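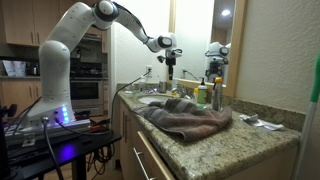

Arm at the vanity station, gripper over the counter, towel at the basin.

Notebook, March. Visit to the Skellstead test apartment, run by the Lerkby group. Present from our side: R. Ruppert, J. Albers, me (P. Rieger). Hosts: Rosemarie Mühlbauer, Bastian Heitmann.

13:10. Arrived, signed in. Open day in progress. Public groups get the bathroom counter only, 4 people at a time behind a tape line. We were given the slot after the second group and allowed inside the tape.

Setup. Single white arm on a black table butted against the end of a granite counter. Base sits on a flat gray metal plate fastened to the table. Two-finger gripper, black, pointing down at rest. Cable along the top of the forearm to the wrist. They have no strain relief at the elbow worth the name, by their own account, and have replaced that cable once. Heitmann wants to move to a sleeve with more slack at the wrist. I said we had the same problem on Catura and that slack at the wrist only moved the wear to the next clamp. He had not tried a swivel clamp. I will send him our drawing.

Task. Pick up the bath towel, lay it flat on the free stretch of counter, fold in half, fold in half again. One arm, so the second fold is done against the counter and not in the air. Start state is a towel dropped by hand. No fixed pose, no markers on the cloth.

Run 1. Grasp on an upper ridge, lifted, towel came up bunched. Released, regrasped nearer a corner. First fold fair, second fold skewed. Accepted by their checker.
Run 2. Aborted by the operator. Planned path took the wrist close to the faucet. Mühlbauer says the faucet is in the collision model but the lever is modeled in one position only, and visitors move it.
Run 3. Clean. Corner found at first attempt, both folds square enough for me.

3 runs is not a result. Their logged total for this station is 591 since they moved the arm over from the kitchen side. I asked for the success rate and was told it depends on what is counted as an abort. Fair answer, but I would like the table. Ruppert has asked for it in writing.

Mirror. Main item of interest for us. It is large, in a light wood frame, and the gripper shows in it whenever the arm works over the counter. The ceiling light shows in it too. Heitmann says early versions of the detector returned a second gripper and sometimes a second towel. They first masked the mirror by hand in the image, which held until the camera mount was bumped. Now they fit the mirror plane at startup and throw out depth points behind it. Albers asked what happens at the frame edge, where the fit is poorest. Answer: a band along the lower edge is ignored, so anything standing tight against the backsplash is partly lost. They accept this because the towel is never there. Our parts would be. Would not copy as is.

Clutter. Toiletries are left out on purpose: pale green pump bottle, small yellow one, steel water bottle with an orange cap, assorted small stuff on the other side of the sink. Steel bottle gives the worst depth of the lot. The speckled granite is good for them, plenty of texture for registration. White plastic bag farther along is hard. Asked whether it is ever grasped by mistake. Yes, when its edge lies near the cloth.

Force limits. Contact threshold at the wrist is set low for public days. Side effect: the arm stops when the towel catches on the counter's front edge. On closed days they raise it. Values not given.

Control. Loop on the Seidel controller, logging on a separate machine. They cap a session at 3000 frames per log file after losing a long one. We should do the same. Ours has no cap at all.

14:40. Short talk with Mühlbauer on sharing cloth data. Willing in principle, wants our grasp labels in return. Albers to check what format ours are in before anyone promises anything.

To do
Rieger: swivel clamp drawing to Heitmann.
Ruppert: chase run table, with abort definition.
Albers: label format; try plane fit on our polished steel panel, lower edge in particular.
All: log file cap on Catura before the next long run.

Open: whether the faucet lever can be tracked or has to be fixed in place for demos. Heitmann prefers tracking. Mühlbauer prefers tape.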